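My project on food waste in our residence dining hall
Moushumi Khan
12 shares | 4 comments

So for my project I picked food waste, mostly because I eat in the Drolledholm dining hall twice a day and I kept noticing how much went in the bin. My supervisor, Carol Haworth, said to keep it small and pick one meal, so I went with dinner, from five thirty until the kitchen closed at eight.

The method was pretty basic. I borrowed a set of kitchen scales, lined up three tubs by the dish return (starch, veg, everything else) and asked people to scrape their own plates. Most were lovely about it! I did this through most of March and ended up with 434 plates in the first half, which was the ordinary setup with nothing changed. Drinks and fruit peel didn't count, and neither did bones, after a long argument with myself on roast chicken night.

Starch won by miles. Rice was the worst, then mash, then the pasta bake that everyone says is their favourite. The average came to 159 grams a plate, which is a decent scoop of rice and a bit more. I honestly thought salad would be the problem, so that was my first hypothesis gone. 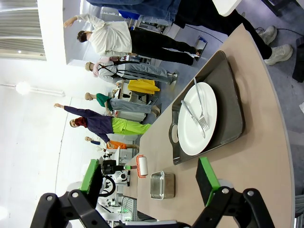
For the second half I asked the kitchen to try two things. They swapped the big rice spoon for a smaller one, and they put up a little sign saying you could come back for seconds. I wanted to test these separately but I ran out of time, so I can't tell you which one did the work – that's the biggest weakness in the whole report and Carol has already circled it in red. The average dropped by a bit over a quarter. The line got slower too, which the servers weren't thrilled with, and fair enough.

I also put out a short survey and got more than 700 answers, way beyond what I'd hoped for. The most common reason for leaving food was "they gave me too much", followed by "it went cold while I was talking". One person wrote a whole paragraph about gravy. I've put it in the appendix.

If I did it again I'd include breakfast, get a second person to check my weighing, and pick a month without midterms in it, as I'm pretty sure people eat differently when they're stressed (I know I do). The kitchen is keeping the small spoon until the end of term, and I've left my spreadsheet with them in case another student wants to pick it up.

4 comments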